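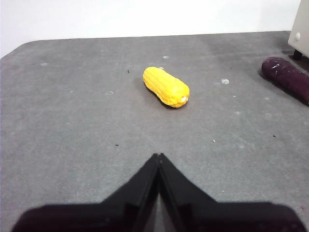
Figure 1. Toy corn cob on the gray tabletop, with the toy eggplant at the right.

Play Food on a Gray Surface: Color, Shape and Wear
Sum-yee Yang, Tharun Thevar, Revathi Sastry
Course project report, 8/27/20

1. Background

Our project started in February with a simple question from the Vunstead play corner. The staff there wanted to replace part of their toy kitchen set and asked which pieces were worth keeping. Toy vegetables get dropped, stepped on and washed more than most toys, and the staff had no written way of deciding when a piece was too worn to stay in the box.

We agreed to write a short check sheet and try it on two pieces, the corn and the eggplant. Karthikeyan Nadar helped us with the wording of the sheet, and Jagadeesh Raju read the first draft of this report.

2. What we looked at

The corn is a bright yellow, and the rows of kernels stand out enough to give the whole cob a bumpy surface. One tip has a small whitish-cream patch where the kernels are lighter. We did not agree on the cause. Tharun thought the color had rubbed away, and Revathi thought the piece had been made like that. The sheet now has a line for "paler area, cause unknown" so that the person checking does not have to guess.

The eggplant is dark purple and glossy. It has a few small white scuff marks near one end. Scuffs are much easier to see on a dark shiny piece than on a yellow ribbed one, and this affected our scores. On the first try the eggplant came out worse than the corn, mostly for marks that do not matter in play.

3. The table

We used a matte dark-gray tabletop. Both colors show up well against it, the corn more than the eggplant. The surface has its own streaks, white spots and dark specks, and in photos these can be mistaken for bits that came off a toy. We should have wiped it down before taking Figure 1. The sheet now says to clean the table first and to pick up each piece and turn it over, as one side alone is not enough for a score.

4. Trying the sheet

Sum-yee and Revathi each filled in the sheet without seeing the other's answers. The top score is 40 points. They agreed on color and shape for both pieces and disagreed on surface wear by 2 points for the corn. After we split "surface wear" into "marks" and "damage you can feel", the second round was easier to fill in – the questions were shorter and there was less to argue over.

5. Result

We recommend keeping both pieces. Pale patches and scuffs should be written down and checked again later. A piece should be taken out if it has a crack, a sharp edge or a part that moves when it should not.

6. Still to do

The sheet has not been tried on soft toys or on pieces that come apart. We would also like someone outside the group to use it without our help.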